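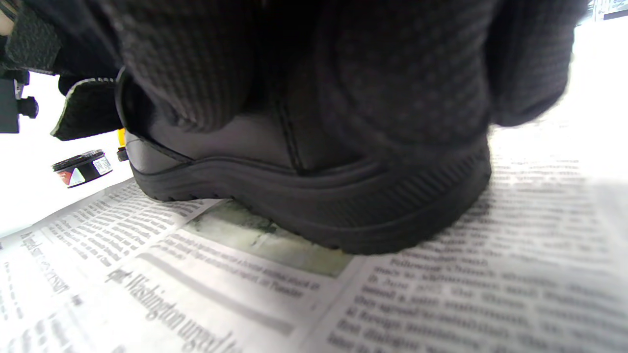
jullgate_jen
Disagree with the headline on this one. The paper says he was "let off." He pleaded to reckless driving, lost his license for a year and owes the bakery for the wall. Show me the let off part.

mudflap47
The part where it started as a DUI, Jen. He put a pickup through the front of Lyimo's at breakfast time. I've been punished harder for library books.

Esther Nzioka
I was in the courtroom for the plea. The breath test got thrown out because the machine was past its calibration date. The prosecutor told the judge she could take reckless driving or take her chances, and she took reckless driving.

mudflap47
So the county can send me a postcard when my dog tag is four days late, but it can't keep track of one machine.

Esther Nzioka
Correct.

oldroute9
Has anyone read the restitution order? It says $4,000. My brother-in-law does storefront glass in Waltholm and he laughed until he had to sit down.

jullgate_jen
That's the deductible plus the oven hood. Insurance is paying for the rest. It was in the second half of the article, past the ad, where I realize few of us travel.

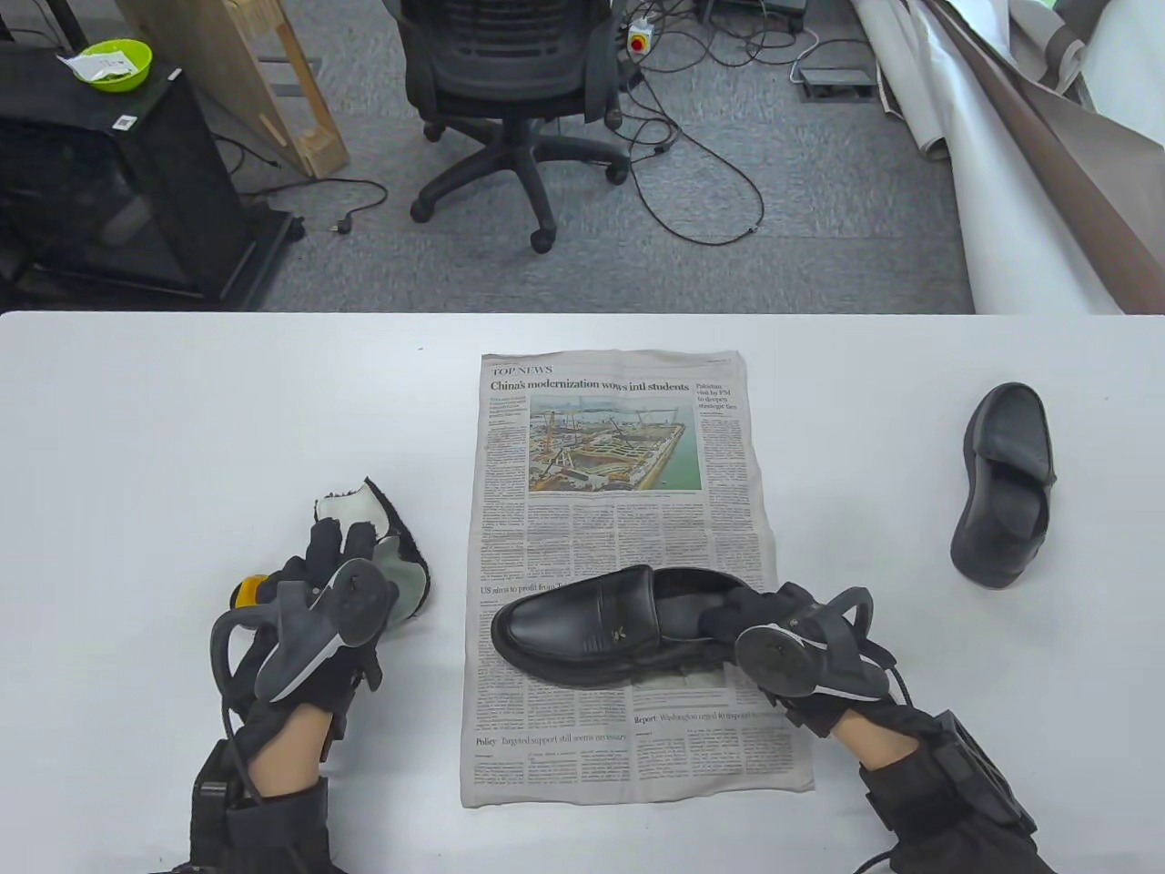 Also, the year without a license is the most the judge could give for a first offense on that charge. People keep writing "slap on the wrist" like she had a bigger stick behind the bench and forgot it.

oldroute9
OK, I'll give you the judge. I won't give you 100 hours of community service at the golf course. Raking sand is a hobby.

Peninah Kimaro
I work the early shift at Lyimo's. I was in the back getting flour, so I'm fine, thanks to the two of you who asked. He was going almost 70 on a street with a crosswalk. I don't need him in jail forever but I'd like him to come in and say sorry, and he hasn't. His lawyer sent a fruit basket.

mudflap47
What kind of fruit

Peninah Kimaro
Mostly pears.

jullgate_jen
Peninah, I'm sorry. I still think the plea was the best they could get with no test. The lawyer probably told him to stay away until September, when the civil side gets heard.

Peninah Kimaro
Maybe. We open at six if he changes his mind – side door, the front is still plywood.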